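Ticket: Scheduled exports missing rows after time zone change
Product: Kravets Reports
Site: Gerkwood office
Opened by: Manon Hiebert
Assigned to: Laurier McIntyre
Status: Pending confirmation
Priority: 2

Reported problem
The nightly inventory export finishes without an error, but the CSV is short. The on-screen report for the same day shows 53 more rows than the file. Exports run by hand are complete. The Multdale office uses the same template and has no missing rows.

Environment
Scheduler service runs under a local account. Database server is set to UTC. The site profile was changed from Central to Eastern in January. No other settings were changed, according to the audit log.

Step 1. Restarted the scheduler and reran the job. Same row count as before.

Step 2. Cleared the export cache and rebuilt the template from the default. No change. Template ruled out.

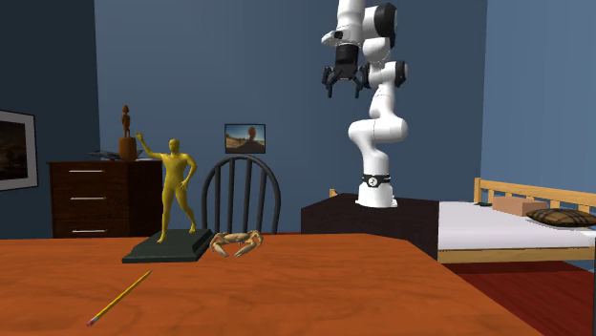

Step 3. Compared the short file with a manual export. All missing rows carry a time stamp in the last hour of the day. Rows from earlier hours match in both files, including notes and item codes.

Step 4. Turned on verbose logging for one run. The job reads its end time from the stored schedule record, which still holds the Central offset. The manual export reads the offset from the site profile. Log entry: "window end resolved from schedule, profile ignored."

Step 5. Deleted the schedule and created it again with the same name and recipients. The new record shows the Eastern offset. Test run took some 19 minutes and returned the full row count.

Editing the old schedule and saving it does not update the offset. It has to be deleted and created again. Older files are not repaired by this and must be exported by hand for each affected day.
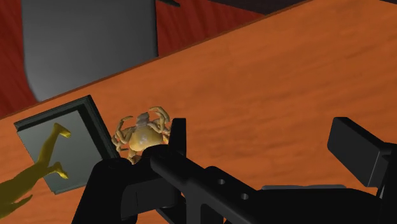
Refugio Espinoza: Same fault on our side after the profile change. Recreating the schedule fixed the daily job, but the weekly one kept the old offset until I removed it too. Are monthly jobs stored in the same table?

Laurier McIntyre: Yes, same table. Remove and recreate those as well. Leaving this open until Manon confirms two full nightly runs.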